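**Amthorpe, October 31, 2022**

# Foltow's repair evenings are coming back to Amthorpe for the winter

Hi all, Khalil Khalaf here, writing on behalf of Foltow. I run the shop on Lundby Street with Sixten Dalen, and I'm very happy to say that our free mending evenings are starting up again (finally!) after a long summer break and a September that mostly went to fixing the roof.

If you came last winter, you know how it goes. You bring something that's torn, worn thin, or missing a button, and we sit down with you and sort it out. Mostly it's clothes. We've had curtains too, and one very large dog bed that took up the whole cutting table and that I'd rather not see again, if its owner is reading.

Last season 122 of you came through the door, which was a lot more than our chairs could handle, so this time we're running 2 evenings a week instead of one. Tuesdays are for hand sewing, and Thursdays are for machines. Doors open at 6:30 and we pack up by nine. The kettle is on the whole time.

The big news is the thread wall. The Núñez family closed their haberdashery on the square this year, and they've passed their stock on to us: 2000 spools, plus drawers of zippers and bias tape that Sixten is still sorting by color. I keep telling him to leave it for a rainy day and he keeps staying late. Anyone who comes to a mending evening can use whatever they need from it at no charge.

"My grandmother bought her thread from the Núñez shop, so I'm glad it's staying in town," says Sixten. "I just want people to use it. Thread gets brittle if it sits."

We're also adding 4 Saturday classes before the end of the year: darning socks, patching knees and elbows, replacing a zipper, and taking in a shirt. These do cost a little, and the money goes toward needles and machine servicing. Spots are small, so please sign up at the counter or call the shop. Kids are welcome at the patching class if a grown-up stays with them.

A couple of practical things. Please wash what you bring! We can't take leather or wetsuits, and I'm sorry but we don't hem wedding dresses the night before the wedding. Parking behind the shop is free after six.

Reporters and photographers are welcome on any Tuesday. Ask for me or Sixten at the front counter.

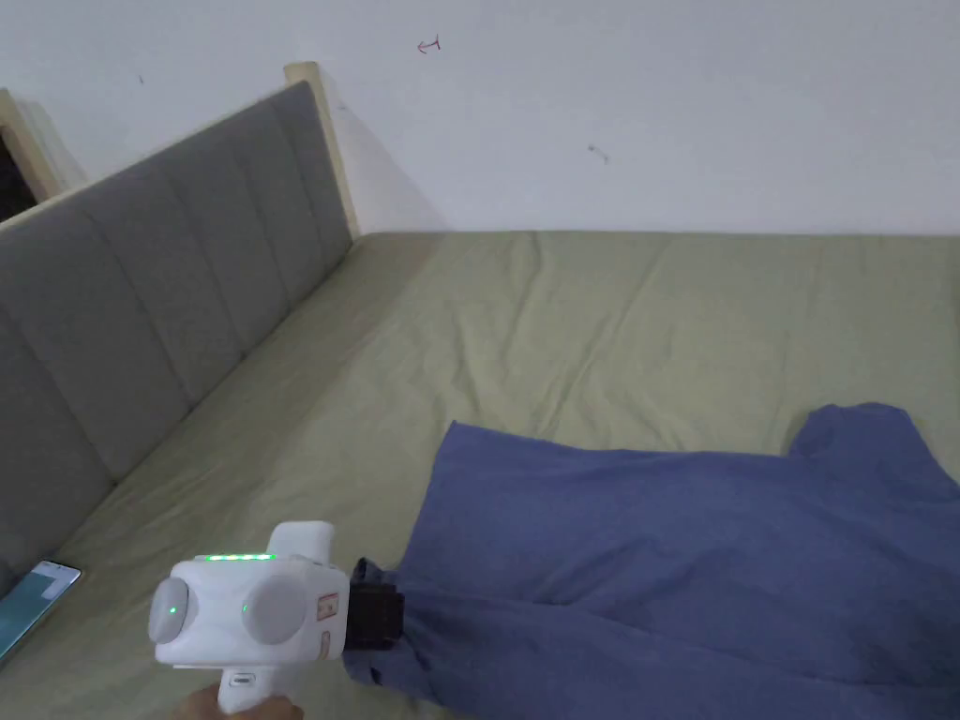
**Do I need to know how to sew before I come?**

Most people who walk in have never threaded a needle, and we'll start you off with a button.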